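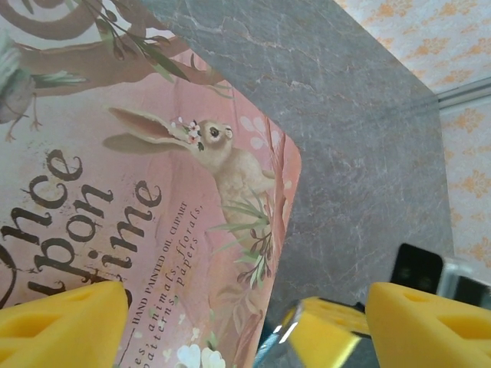
A hare in a flower crown, on a pink cover.

12/24/22

Why do injured people still have to beg for their own records?

My neighbour Imad Aoun slipped on a wet stairwell in March. Broken wrist, 4 pins. The building was run by Duriden, who had a cleaning log and an accident book and would show him neither. Eleven letters, then silence. Then an offer of £867, take it or leave it, open for a fortnight.

He nearly took it. Most would. You're in pain, you're off work, rent is due – and the firm holding all the paper gets to tell you what your case is worth.

His solicitor, Tamer Darwish, got the log in the end. 46 pages. No mop-up recorded that morning, no warning sign put out, nothing. Settled soon after for a good deal more.

So the evidence was there the whole time. My view is simple enough: if you run a building and someone gets hurt in it, they should have the accident book entry within days, no solicitor needed. Refuse and you pay a penalty, a real one. People shout about compensation culture, fine, but a weak claim would fall over quicker too if everbody could see the log.

Imad's wrist still clicks. He is 84 in the new year and he takes the lift now, when its working.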